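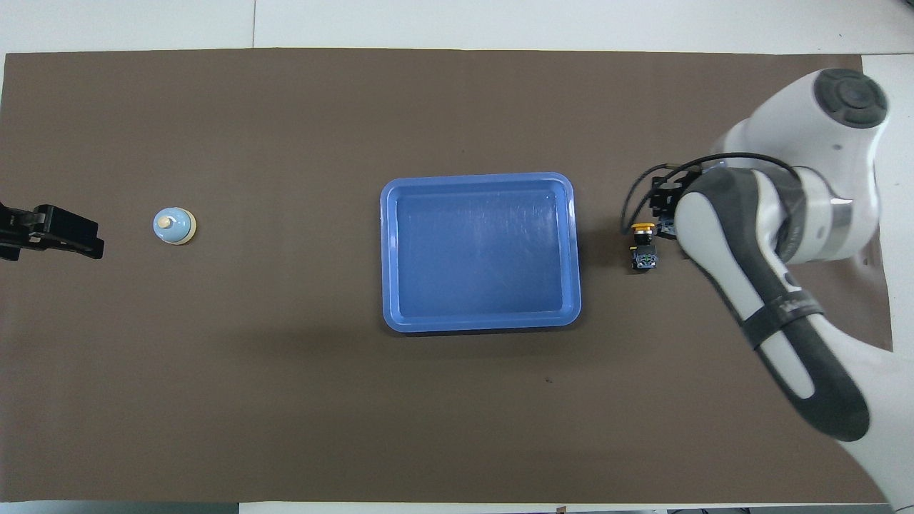 Idon拼图借阅室出借的是拼图，整盒整盒地借，期限三周，到期请还。我们在Bultley开门以来，收到的来信大多在问同样几件事，于是有了这个页面。写它的时候我们也考虑过只写一句“请把所有碎片还回来”，后来觉得读者值得更多文字。第一次来的人常问在家里该怎么摆，我们的建议很朴素：白桌面上铺一块深棕色的大垫子，中间搁一只蓝色塑料托盘，先把边框片挑出来放进去。托盘空着的时候，人对这幅拼图的看法通常最乐观。

本页最后更新：2019-03-30。如果您发现内容与前台说法不一致，以前台为准；如果前台两个人的说法不一致，以先回答您的那位为准。

一、办证与借阅

谁可以办证？

任何有固定住址、并且家里有一张平桌子的人。桌子我们不会上门检查，只在登记表上问一句。有位读者在这一栏填了“熨衣板”，我们也给办了，后来他续借的次数比较多。

要交钱吗？

要交押金，退证时原样退还。借阅本身免费。押金的用途是让人在把盒子忘在火车上的时候，心里稍微难过一下。

一次能借几盒？

2盒。曾经可以借3盒，结果是第三盒从来没有被打开过，只是在读者家里度了个假。大于1000片的拼图一次只能借一盒，这一条对老读者同样有效，请不要在前台追忆您和我们的交情。

借期多长？可以续借吗？

三周。没有人预约就可以续，续借在Odix系统里自己点一下就好。Odix是我们的预约系统，脾气有点大，点一次请等它转完，连点几下它会给您预约一整页的威尼斯。如果已经发生这种情况，请写信，我们手工取消，不会笑出声来。

孩子可以办证吗？

可以，由大人签字。儿童区在进门左手，片子大，图案以恐龙和挖掘机为主。大人也可以借儿童区的，不需要编造一个侄子。

二、挑选

怎么知道一盒拼图难不难？

盒盖背面贴着我们自己的难度标，从1到10。1是一只占满画面的橘猫，10是一片没有云的天空。厂家印在盒子上的“适合全家”我们一概不采信，写这句话的人显然没有和全家一起拼过。

标记是怎么评出来的？

由Bláthnaid Mulligan拼过以后写上去。她是借阅室的创办人，评分时看图案、切割和她当时的心情，前两项占比较大。如果您认为某一盒被低估了，可以在还盒时附一张纸条，她会读。分数改不改是另一回事。那盒全白的“北极之晨”至今是9，她说留着10是给还没遇到的东西，提出异议的人已经排到下一季了。

有没有木制拼图？

有一小架，在Goodall阅览间里，只在馆内拼，不外借。木拼图的片子有时切成小鸟、茶壶和帽子的形状，很招人喜欢，也很容易被人喜欢到口袋里去。Goodall的门口有挂衣服的地方，请把外套留在那里。

你们有没有某某名画？

睡莲多半有，星空多半借出去了。名画是预约里排得最长的一类。等不及的话，我们推荐冷门一些的：一张旧的渡轮时刻表，一幅甘蓝品种图谱，一个瑞士车站的候车室。这几盒长年在架，拼起来却比睡莲有意思得多。候车室那盒里有一只钟，拼好的人都会来跟我们说它走得不准。

可以建议你们买新的吗？

可以，前台有本子。请写清楚图案和片数，写“好看一点的”我们会很为难。另外，请不要每次来都用不同的笔迹建议同一盒灯塔。

三、在家里拼

需要先数一遍片子吗？

按道理应该数，实际上没有人数，所以我们在每次归还之后替大家称重。盒底写着标准重量，和厨房秤上的结果差得不远就可以放心。厨房秤分不出少一片还是受了潮，我们那台稍微讲究些，也时常怀疑人生。

我家有猫。

您能主动说出来，我们很感激。请在登记表上打勾。有猫并不影响借阅，但收工的时候请用布或者木板把桌面盖上。猫对拼图的兴趣集中在快要完成的那一幅，对刚倒出来的一堆毫无想法，这一点与许多家庭成员一致。

可以用胶把拼好的画粘起来吗？

不可以。这个问题每隔一阵就会出现一次，语气都很诚恳。想挂在墙上请自己买一盒。我们有一幅粘好的阿尔卑斯山，是读者还回来的，现在立在储藏室里挡风。

从边框开始拼，还是从中间开始？

从边框开始的人居多，而且认为另一派不可理喻。从中间开始的人少一些，不爱争论。同一张桌子上若两派都有，建议一人负责一个角落，交界处留到最后，由当时还愿意说话的人来拼。

灯光有什么讲究？

不要只开头顶那盏灯。纸面有反光，深色的片子在顶光下全是一个颜色，您会花整个晚上把屋顶往海里塞。侧面加一盏台灯，光从左边还是右边来都可以，只要别换来换去。天光最好，可惜大多数人在有天光的时候要上班。

怎么分片？

先按边框和非边框，再按颜色，再按质感，比如砖墙、树叶、水纹。分得太细也没有好处，我们见过有读者把天空分成许多堆，每堆都有名字，三周后天空如数归还，一片也没有接上。浅口的容器比碗好用，碗底的片子会被遗忘，直到您确信厂家漏装了。

拼不动了怎么办？

站起来，走开，第二天早上端着茶路过的时候会忽然接上一片。这个办法没有任何依据，推荐的人却很多。如果过了一个星期仍然不想路过那张桌子，可以还回来，不必写检讨。还盒时我们不问有没有拼完。前台若是问了“好玩吗”，那是寒暄，您可以回答天气。

四、缺片、多片和别的事故

我发现少了一片。

先看地上，再看椅子上，再看您自己的袖口和袜底。然后看吸尘器。确实没有的话，请在盒内那张小纸片上画出缺口的大致位置，还盒时交给前台。画得像不像都行，有人用印象派手法画过，我们也找到了。

少一片要赔吗？

不赔。少3片以内我们都当作拼图正常的衰老过程。再多就要聊一聊，主要是聊吸尘器。整盒丢失则从押金里扣。

我发现多了一片。

请一并还回来，放在信封里，不要随手塞进任何一盒里碰运气。我们有一盒标称1000片的码头风景，今年1月清点时里面有1,053片，其中包括一只熊猫的耳朵和一些显然属于婚礼的东西。这盒后来重新分拣过，花了整整一个下午，参与的人现在提起码头仍然会沉默一会儿。

一片被咬坏了／泡软了／涂了指甲油，怎么办？

咬坏的请保留残骸，有时能补。泡软的夹在吸水纸中间，用厚书压一夜，不要放进微波炉，也不要用吹风机。涂了指甲油的，我们想知道是出于什么考虑，但不强求。

你们能补做缺失的碎片吗？

能做一部分。做法是用相近厚度的灰卡，照着四周的邻居描出轮廓，刻出来，再上色。纯色区域做得不错，人脸做得不好，所以如果您借到的《乡村集市》里卖奶酪的那位表情有些高深，请不要来信询问画的是谁。

我把两盒倒在一起了。

这比您想的常见。先别慌，也先别让家里人帮忙。翻到背面看，不同厂家的底纸颜色和压纹往往有差别，按背面分比按正面分快得多。如果两盒恰好是同一个厂家，那就装进一个大袋子送回来，在前台小声说明情况。我们会收下，也会在您走后放大声量讨论一阵。

五、归还

怎么还？

送到Bultley前台，或者投进门口的还盒口。投之前请用橡皮筋把盒子捆好，十字形两道。不捆的盒子落下去的声音非常好听，里面的人听了心情却不好。

需要拆散吗？

需要，拆成单片。有读者出于好意，保留了一大块拼好的天空送给下一位。下一位往往把它理解为一种侮辱。

逾期会怎样？

先收到一封提醒，语气客气；再收到一封，语气仍然客气，句子短一些。之后账号暂停，盒子回来了就恢复。我们不收逾期费，试过一阵，发现交了钱的人反而心安理得地留得更久。

可以把借的拼图转借给朋友吗？

请让朋友来办证。拼图一旦转到第二个人手里，关于那片缺失的屋檐是谁弄丢的，就永远问不出来了，而且通常会损失一段友谊。我们为这种事调解过一次，没有再试的打算。

六、捐赠

我家有很多旧拼图，你们要吗？

看情况。要的：盒子完好，图案没有被太阳晒褪，您自己愿意再拼一遍的。不要的：装在塑料袋里、没有原图的，附言写着“好像是风景”的，以及一切带闪粉的。闪粉会跑到别的盒子里去，我们从一幅冬日教堂上吃过这个亏，至今还能在挖掘机上看到它。

缺片的收不收？

收，但请在盒子上写明。缺片的进“诚实架”，可以随便借，没有押金也没有期限。诚实架很受欢迎，有些读者只借这一架，说这样反倒没有压力。

捐了之后能拿回来吗？

不能，但可以借。捐赠人有优先预约权，可惜几乎每位捐赠人在盒子搬走之后都感到轻松，没有谁来用过这项权利。

七、其他

有没有集体活动？

有拼图之夜，在Goodall阅览间，报名用Odix。活动上几张桌子同时拼，不计时，不发奖。最初是计时的，后来有一桌为了一片烟囱闹得不太愉快，钟就收起来了。茶水自便，杯子请放在旁边的矮柜上，不要放在桌上，拿在手里走过来看看也不行。

我可以把最后一片藏起来，留给自己放吗？

规章里没有禁止。但桌上的每一个人都会想到这一点，所以您会发现自己手里攥着一片，而画面上缺了四处。

为什么没有电话？

以前有。打来的人多半在描述一片碎片的形状，说一边凸两边凹，上面有点儿绿，问是不是我们的。请写信，附照片，通常几天内回复。要是照片里有完整的背面，回得更快。

开放时间在哪里看？

在门上。网页上也登过，和门上的不一样，于是撤下来了，等哪一边改对了再登。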